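Security deposits and move-out: frequently asked questions

These answers apply to residential leases managed by Dollent Property Management at Vodano Court, Kirui Row and the Zistatthorpe townhomes. Where your signed lease says something different, the lease controls.

How much is the deposit?

One month of base rent. Parking, storage and pet charges are not counted as base rent. The amount is listed on page one of the lease, under "Sums due at signing."

Where is the money held?

In a separate trust account. It is not mixed with operating funds and it is not used for repairs while you live in the unit. Interest is paid where the lease provides for it.

Can I use the deposit as my last month's rent?

No. Rent for the final month is due on the normal date. A withheld payment is treated as late rent and the usual late charge is added.

How much notice do I have to give?

65 days for leases with a fixed term, 30 days for month-to-month leases. Notice must be in writing and signed by every adult on the lease. A text message to the leasing office does not count as notice — use Form 353, which is available in the resident portal and at the front desk.

What if my notice is short?

You owe rent through the end of the notice period or until a new lease starts on the unit, whichever comes first. 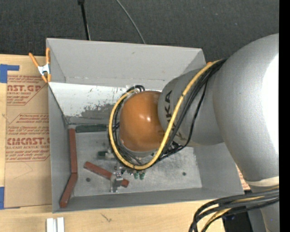

Page last changed: May

Do I get a walk-through before I leave?

Yes, if you ask for one. Request it on Form 353 or through the portal. Walk-throughs are held between 9 a.m. and 4 p.m. and you may be present. You will get a written list of items that could lead to a charge, and you may fix them before you return the keys. Items hidden by furniture at the walk-through can still be charged later.

What counts as normal wear?

Faded paint, light carpet wear in walking paths, small nail holes and loose door handles. Burns, pet stains, broken blinds, missing fixtures and wall anchors that leave large holes are charged as damage. Paint in a color you chose yourself is charged unless the office approved it in writing.

Do I have to hire a carpet cleaner?

Only if your pet addendum requires it. Keep the receipt and turn it in with the keys.

How do I return keys?

Put all keys, fobs and garage remotes in a labeled envelope and hand it in at the office. After hours, use the drop slot by the main door. Rent continues to accrue until the keys are received. Kirui Row residents must also clear the mailbox and return the mailbox key.

When is the deposit returned?

Within 30 days after the lease has ended and the keys are in. You receive a check or transfer together with an itemized statement. If no forwarding address is on file, the check goes to the unit you left — the post office may or may not forward it.

There were several of us on the lease. Who gets the check?

One check is issued, payable to all leaseholders. To split it or name one payee, all leaseholders must sign the payee form before move-out.

How do I dispute a charge?

Write to Dollent Property Management, P.O. Box 3801, or send a message through the portal under "Deposit statement." Include the unit number, the line you disagree with, and any photos or receipts. Disputes are answered in writing.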